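Where do I post a birthday present for the singer in Clakura?
Fan Help > Music & Telly > Fan Post

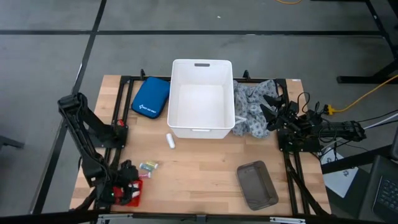 Posted by skivardgirl, Dec 8, 2019

Hiya, hoping someone's done this before! It's the Clakura singer's birthday in 2 weeks and I want to send a card and a little present to the fan club. I've got two addresses, the Himance one off the back of the album and a PO box from an old fan page, and I've no idea which is right. Is there a size limit? And do they ever write back? I've been a fan since I was 18 (ages ago) and never dared send a thing!

mossy_boots
Use the Himance one – the PO box shut in November and my card came back with a sticker on it. Put the band name on the top line, big letters. I kept mine small enough for a large letter and it got there fine. I did get a signed postcard back, but it took 96 days, so don't sit by the door! No food or drink by the way, they bin it.

Krawczyk_fan_too
no idea about presents sorry but they get more than 2,000 cards every birthday so send it early. i never got a reply and i've sent loads. still love them though

tea_and_b_sides
Mossy's right about the address. I'd add a stamped envelope with your own address on it, tucked inside the card – I've had a reply both times I did that and nothing the time I forgot. Hope it gets there, and happy birthday to him!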